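Route 40 bus to reach Lultbridge from November

ORKDALE – The Route 40 bus will run all the way to Lultbridge beginning in November, after the city council voted 6 to 3 to pay for the longer route through next fall.

The bus now turns around at the Wirgate fire station. Under the new plan it will continue along Wirgate Road, stop at the Bahrami Building, cross the river and end at the Lultbridge park-and-ride lot. The full trip from downtown Orkdale is expected to take 47 minutes at rush hour and a little less in the evening.

Buses will leave every half hour from 6 a.m. to 7 p.m., then once an hour until the last bus at 10 p.m. Weekend service will be hourly all day. The fare stays the same, and monthly passes already sold will be good on the whole route.

The city's transit department asked for the extension in the spring. Its rider survey drew 633 replies, and 391 of those who answered said they would use a bus to Lultbridge at least once a week. Many of them work along the east end of Wirgate Road, where parking has been tight and where the sidewalk stops short of the last few businesses.

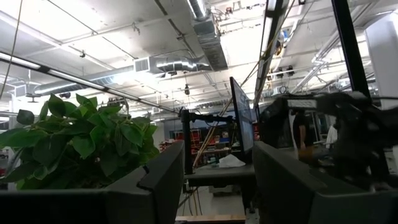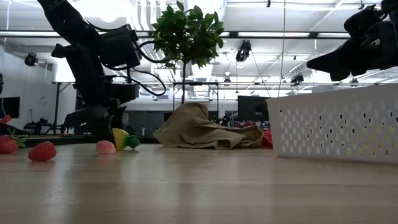 Inside the Bahrami Building on Wirgate Road, which will have its own stop on the longer Route 40.

The stop at the Bahrami Building will be on the north side of the road for trips in both directions, with the bus pulling into the existing driveway. The building's owner agreed to let the city use the driveway at no charge for the first year. A shelter and bench will go in before service starts. A second shelter, at the river bridge, has been put off until the state finishes its work on the bridge deck.

Council members who voted against the plan said the city should have waited for Lultbridge to agree to a share of the cost. Lultbridge is providing the lot and will plow it in winter, but it is not paying toward drivers or fuel. Talks between the two cities on a cost split are set to resume after the new year.

Three people spoke during the public comment period. One, a resident of Wirgate Road, asked for a lower speed limit near the new stops. The council sent that request to the public works department, which is to report back at the December meeting. Another asked whether bikes would be allowed. Each bus on the route has a front rack that holds two bikes, and that will not change.

The lot in Lultbridge has 100 spaces and is free for bus riders. Overnight parking will not be allowed. Drivers should enter from the Mill Street side, as the other gate will be kept for buses.

Two stops on the present route will be dropped to keep the buses on time. They are the one in front of the old post office and the one at the corner of Wirgate Road and Fourth Street. Riders who use either stop can board one block west, at the library.

Printed schedules will be available at the library and at the downtown ticket window in late October. Signs at the two stops being closed will go up the same week. Riders with questions can call the transit office between 8 a.m. and 4:30 p.m. on workdays.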